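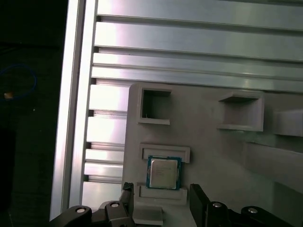
Processor storage panel, bench 2

Notebook entry, 09/11/2018
Entered by: Feven Mamo
Read by: Fouad Dabbas

Purpose

To record the present state of the light grey holder panel, and to set down how desktop processors are to be placed in it until the Plostow parts store issues its own instruction.

Observations

One processor is at present in the panel, held upright between the raised rim above it and the ledge below it. The top edge goes just under the lower lip of the upper holder and the bottom edge is carried by the ledge. The metal heat spreader faces outwards. The printing on it is too faint to be read from the front of the panel, and the part number must therefore be taken before the processor is put in its place. This one is entered in the parts register as item 277.

The receptacles higher up differ in shape. The one at upper left is square, with thick walls, and is open at the front. A thin dark filament was noted in its lower left inside corner. It is to be removed with the soft brush before that receptacle is used. The one at upper right is wider and shallower, and its top lip shades the pocket, so that a small part placed there could be missed. A lamp should be brought to the bench when the pocket is checked.

Placing a processor

Wear the wrist strap and clip it to the bench earth point.
Take the processor from its tray by two opposite edges. The underside is not to be touched.
Read the part number under the bench lamp and write it in the register.
Offer the top edge up beneath the lip first, then let the bottom edge come down on to the ledge. No force is required. If the processor does not seat, take it out and look at the channel.
Check that it stands square to the panel.

Removal is the same in reverse order. The processor is to be lifted clear of the ledge before it is drawn forward.

Matters outstanding

The Rimitora trays have not yet been returned by Jaber. Item 494 remains in its original packing for the time being and should not be moved to the panel.

The square receptacle has no label. F. Dabbas has asked whether it is intended for the same type of part as the slot now in use. The Lasetetti drawing gives an inside width for the wider pocket only, and the square one will have to be measured by hand. Calliper readings are to be entered on page 7 of this book.

The fixings between the panel and the aluminium extrusion were last tightened in April. They are to be checked again before further parts are added, and the result initialled here.

Fixings checked: ____
Square receptacle brushed out: ____
Inside width, square receptacle: ____

F. M.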